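Keeping a pale work surface pale: oil, soap or waterborne?
Finishing and Surface Prep > Tabletops and Benches

planeiron_kd
I have a set of work tables to refinish and would like to settle on one product before I order. The tops are solid ash from Coppens, edge glued, oiled on both faces when they were made. I don't have the name of the oil. It has darkened toward amber on the two tops nearest the windows, and I'd like to avoid that on the next round.

Requirements, in order of importance:

Stays close to the color of bare wood.
Can be repaired in place without stripping the whole top.
Tolerates water left standing for an hour. Coffee would be nice but I don't insist on it.
Sheen as low as possible. Overhead lights are on all day and glare is a complaint.

Candidates so far are Tranance hardwax oil in the natural version with a little white pigment, a plain soap finish, and Dulura matte waterborne. I have used the first on floors and the third on shelving. I have never used soap on anything.

Stock removal is not a concern. The tops are thick enough to sand several times.

mill_and_moisture
How far are you sanding before the finish goes on? It matters more than the product for at least one of your three. Hardwax oil on ash sanded past 150 takes up less pigment in the late growth and you get a striped look. Waterborne will raise the grain whatever you do, so you may as well stop early, wet it, knock it back and coat.

planeiron_kd
Last time it was 120, then 180. I have discs up to 320 in the cabinet.

mill_and_moisture
Stop at 150 for the Tranance. Wipe with a damp cloth, let it dry overnight, one light pass by hand with a worn 180. Buff the oil in thin and take off everything that hasn't soaked in after fifteen minutes. Most of the complaints I read on this board about sticky hardwax come down to leaving too much on.

soapfinish_jo
Soap does everything on your list except the third line. It is the palest finish there is, it has no sheen at all, and repair means washing the spot with more soap. Standing water will leave a ring. The ring sands out by hand in a minute, but you will be doing it often if people put cups down.

I keep a soaped maple counter at home and I like it. I would not put it on a shared bench.

grain_raiser
I'll disagree about the counter vs. bench distinction. We ran soaped beech benches in a school workshop for years. The trick is to soap them four or five times in the first month so there is something in the pores. After that, water beads for long enough that somebody finds a cloth.

soapfinish_jo
Beech is closed grained. Ash is not, and the open early growth drinks water along the whole length of the pore. I have test boards of both. On ash the ring turns into a streak.

grain_raiser
That is fair for fresh boards. I haven't tried it on ash that has had a month of soaping, so I can't say either way.

coatings_lurker
A few points on the waterborne option.

Dulura matte is an acrylic-urethane blend. It does not amber on its own. What you see underneath is the wood changing color, and ash does drift toward straw under daylight whatever is on it. A UV absorber in the coating slows this down. It does not stop it. Check whether the version you are looking at has one, because the shelving grade I bought did not.

Repair is the weak point. Once there is a film, a scratch through the film has a visible edge. You can scuff and recoat a whole top easily enough, but you can't patch a hand-sized spot and expect it to vanish at low sheen. Matte makes it worse, as the flatting agent polishes up wherever people rest their forearms.

planeiron_kd
The forearm polishing is what I have on the shelving, now that you describe it. The front two inches are shinier than the rest. I'd put it down to cleaning.

I have since sanded one of the tops. The color is where I would like it to stay. 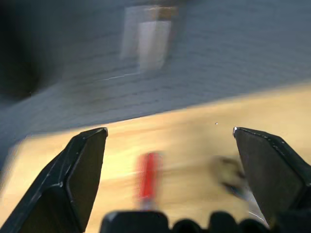 Attached: the light wood I am trying to keep light

I have offcuts from the same Coppens delivery, so test boards are possible. I can do six without cutting into anything useful.

mill_and_moisture
Six is enough. Two per product, one kept in a drawer and one by the window. Put a strip of foil tape across the window board so you have a covered reference on the same piece of wood. Otherwise you end up comparing two boards that were different to begin with.

coatings_lurker
Seconded on the foil. Also add a bare one if you can find a seventh. Without it you don't know how much of the shift is wood and how much is finish.

brushmarks
Has anybody mentioned the old oil? If the tops were oiled before and only sanded, there will still be oil down in the pores. Waterborne over residual oil can fisheye or fail to bond. I lost a dining table to that. It looked fine for a season, then lifted in flakes wherever a plate had been dragged.

planeiron_kd
The tops were sanded until the discs stopped loading. I assumed that was sufficient.

brushmarks
It tells you the surface is clean. Pores in ash are deep. Lay a coat of dewaxed shellac between the two if you go waterborne. Use the pale grade or you will put back the amber you just took off.

coatings_lurker
I would not add shellac under a bench finish that has to see water. If the old oil is fully cured, and after this many years it should be, a good acrylic-urethane bonds to it well enough. Do a crosshatch tape test on the underside of one top. Score a grid with a sharp knife, press tape on, pull it. If the squares stay, skip the shellac.

brushmarks
My table would have passed a tape test on day one. It failed months later. I don't think the test shows what you say it shows.

coatings_lurker
It depends on when you do it. Tested the next morning it tells you very little. Tested after the film has had three weeks to cure, and with a wet rag laid over the spot for a few hours beforehand, it is a reasonable predictor. I agree that most people do it too early.

brushmarks
Then we agree on more than I thought. I would still seal it.

planeiron_kd
Is there a cost argument here? I priced the order from the Jomelholm warehouse this afternoon. Enough Tranance for all the tops, two coats, comes to 253 before shipping. Dulura is less per can but needs 3 coats. Soap flakes cost next to nothing.

mill_and_moisture
Over the life of the thing the material is the small part. Count the hours the tables are out of use. With hardwax you can recoat in the evening and use the table carefully the next day. Keep it away from water for a week, though.

grain_raiser
One caution about pigment. If you go with the white-tinted version, use it for the first coat only and plain for the second. Two tinted coats on ash fill the pores white, and it reads as limed wood. Some people want that. You didn't ask for it. Stir the can to the bottom, and again halfway through, or the last table will be whiter than the first.

Also order all cans from the same batch. Jomelholm will match batch numbers if you put a note on the order. They don't do it unasked.

soapfinish_jo
Agreed on tint first, plain second. On the second coat I would use a white pad. The red ones shed and the fibers show up against pale wood.

quartersawn_ed
Coming at this from cleaning. Whatever you put down, somebody will wipe it with the wrong thing. Ammonia or a strong degreaser will strip soap, dull hardwax, and soften some waterborne films. Find out what the cleaning crew uses before you choose. I had a beautiful oiled counter go gray in two months, and it was the spray.

planeiron_kd
Good point, and I don't know the answer. I'll ask.

mill_and_moisture
If it is a neutral cleaner you are fine with any of the three. If they won't change it and it is alkaline, waterborne moves up the list.

planeiron_kd
Update, October. The boards have been out since my last post, taped as suggested, plus the bare one.

Bare ash has moved the most under the window, toward straw. Soap is next and hard to tell from bare. Tranance, tinted first coat and plain second, has moved less, and the line under the foil is visible only when I tilt it to the light. Dulura is close to the Tranance board. I would not like to rank them on color.

Water test, an hour under a wet glass: soap left a ring with a streak running along the grain, as predicted. Hardwax left a faint mark that was gone by the next morning. Waterborne left nothing.

Scratch repair: I used a nail across each board, then tried to fix it with what was in the can. Hardwax, sanded locally with 180 and buffed, I can't find the spot without looking for it. Waterborne has a clear outline.

The cleaner is neutral. I am going with the Tranance.

coatings_lurker
Reasonable result. Did you ever do the tape test on an oiled offcut?

planeiron_kd
No. None of the offcuts had the old oil on them, and I didn't want to do the underside of a top for a product I was leaning away from.

brushmarks
So the shellac question stays open.

coatings_lurker
It does. I have an old oiled ash shelf I can sacrifice. I'll put Dulura over half of it bare and half over shellac, leave it in the garage through the winter, and start a separate thread.

grain_raiser
What grit did you finish at on the tinted board? I'm about to do a set of stair treads and have 3 sample boards that all look different.

planeiron_kd
150 by machine, damp cloth, then worn 180 by hand along the grain. If yours differ, check whether they were all wetted. I skipped it on one early attempt and it came out noticeably whiter in the pores.

grain_raiser
One wasn't wetted. That would be it. Thanks.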